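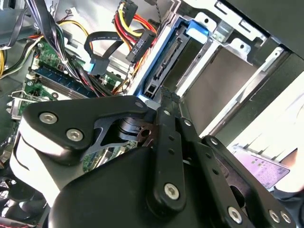 Reusing Office Computers at Vundcombe Library

Our group looked at whether old office desktops could replace the public computers at Vundcombe Library. Wedesa gave us 21 machines in June. We wiped the drives, added memory where needed and timed each startup.

The old library computers took 58 seconds to reach the login screen. The donated ones took 47 – a smaller gain than we expected. Total spending on parts was $817, mostly memory.

We did not test printing. Two machines would not start and were used for spare parts.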